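Hand-Held Gripper Comparison: Frequently Asked Questions
Last updated Mar 30, 2025

Which grippers are being compared?
There are 2 hand-held models, the Skavton and the Hoekstra. Both have a pair of finger pads and a camera on the body. We try them on the same jobs at the same tables.

Who runs the comparison?
Frans Michiels plans the tasks and keeps the log. Questions about a particular session should go to him.

How many recordings are there so far?
We have 1586 takes on the server. Of these, 797 were made with the Skavton and the rest with the Hoekstra.

What kind of tasks are used?
Everyday tabletop work: folding cloth, picking up pens, moving small pouches, straightening a table runner. Each task is written on a card with a start position and an end position. The card does not say how to grip the object.

Can I choose my own objects?
Yes, if they fit between the pads and weigh less than 400 grams. Please leave out glass and anything with a sharp edge. Enter new objects in the log before the first take.

Do I need to calibrate before each session?
Yes. Open and close the fingers fully three times, then check the reading in Jingate, our recording software. If the closed position is off, run the setup page again. The Hoekstra needs this more often than the Skavton.

Why do the grippers carry square markers?
The software uses them to work out where each gripper is. Don't put tape or stickers over them, and keep your sleeves clear. A scratched marker should be replaced before the next session.

Do both hands have to use the same model?
Yes. Mixed pairs made the March results hard to read, so we stopped allowing them.
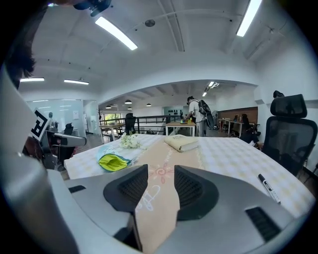 Which finger pads work best on cloth?
Textured pads have held thin fabric better in our trials. Smooth pads let go more cleanly, which helps when placing a pen or marker. We have not settled on one type for all tasks.

What should I do if a take goes wrong?
Finish the motion, set the object down and mark the take as failed. Do not delete it. Failed takes are part of the comparison.

Will the results be used on a robot arm?
That is the plan. The arm is a Sikora, and the fingers from either model can be mounted on it with an adapter plate. We have no date for those tests yet.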